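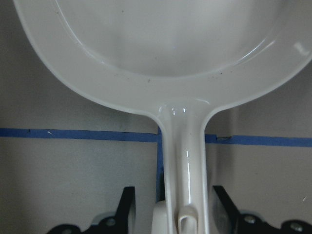 Texto: Ľubica Michalík. Revisión técnica: Dalibor Jelínek
Estum - Documentación de software - Preguntas frecuentes
Última revisión: agosto

Preguntas frecuentes sobre Podbridge, la capa de control y planificación para celdas de manipulación

El presente documento reúne las consultas que el equipo de soporte de Estum recibe con mayor frecuencia de los laboratorios e integradores que utilizan Podbridge. Se refiere exclusivamente al software. Para las cuestiones relativas al montaje mecánico o a la instalación eléctrica deberá consultarse el manual de la celda.

¿Qué funciones cubre Podbridge?

Podbridge recibe las observaciones de las cámaras y el estado articular de los brazos, los sincroniza y entrega al controlador las consignas de movimiento. Incluye el planificador de trayectorias Jatden y el módulo de percepción Ichikawa. Ambos pueden desactivarse por separado si el usuario dispone de componentes propios.

¿Qué diferencia hay entre la cámara de muñeca y la cámara fija a efectos del software?

La cámara de muñeca se emplea en la aproximación final y durante el agarre. En una vista como la que encabeza esta página, con el mango de una sartén de plástico blanco entre los dos dedos negros de la pinza, el módulo Ichikawa calcula el eje del mango y la orientación de los dedos respecto de él. La cámara fija aporta la posición general de los objetos sobre la mesa y sirve de referencia para la comprobación de colisiones.

Los objetos blancos y brillantes, ¿afectan a la segmentación?

Pueden afectarla. Los reflejos especulares en el borde o a lo largo del mango tienden a fragmentar la máscara, en especial cuando el fondo es gris claro. Se recomienda activar el filtro de brillos en el perfil de percepción y fijar la exposición de la cámara antes de iniciar la sesión. El ajuste automático de exposición no está admitido durante la grabación.

¿Con qué frecuencia se envían las consignas?

El valor predeterminado es de 50 Hz. Puede reducirse en el archivo de configuración, pero no se ofrece soporte para frecuencias superiores. Las cámaras se leen en un hilo independiente y cada observación conserva su propia marca de tiempo.

¿Qué significa el aviso 308?

El aviso 308 indica que la marca de tiempo de una cámara y la del estado articular difieren en más de lo permitido. El sistema mantiene la última consigna válida y, si la situación persiste, detiene el movimiento de forma controlada. Conviene revisar en primer lugar la carga del bus USB - la conexión de varias cámaras a un mismo concentrador es la causa más habitual.

¿Es posible utilizar una cuadrícula de cinta en la mesa como referencia de calibración?

La cuadrícula resulta útil para colocar los objetos de manera repetible y para describir posiciones iniciales en el registro de la sesión. No sustituye a la calibración. La transformación entre la cámara fija y la base de cada brazo debe obtenerse con el patrón suministrado y repetirse siempre que se desplace la cámara o una placa de montaje.

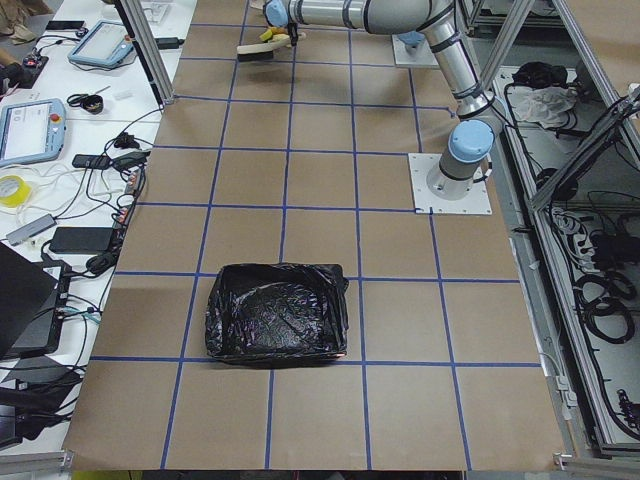 ¿Puede Podbridge coordinar dos brazos con un único planificador?

Jatden admite dos brazos de 7 ejes en un mismo espacio de planificación, siempre que ambas bases estén definidas en el archivo de la celda. El planificador reserva el volumen ocupado por cada brazo y retrasa la trayectoria de menor prioridad cuando detecta un cruce.

¿Debe declararse en el modelo de colisión la herramienta u objeto que sostiene la pinza?

Es obligatorio. Un cepillo con mango, por ejemplo, prolonga el volumen de la pinza y modifica la distancia libre sobre la mesa. El objeto se asocia a la pinza mediante la orden de acoplamiento y se retira del modelo con la orden inversa.

¿Cómo se representan los recipientes con revestimiento flexible?

Una caja forrada con una bolsa de plástico se declara como volumen rígido con un margen adicional en el borde. Ichikawa no estima la deformación del plástico, y los reflejos del material negro pueden producir lecturas de profundidad incompletas.

¿Qué debe adjuntarse a una solicitud de soporte?

El archivo de la celda, el registro de la sesión y la versión instalada de cada módulo. Las solicitudes sin registro se devuelven al remitente para que las complete.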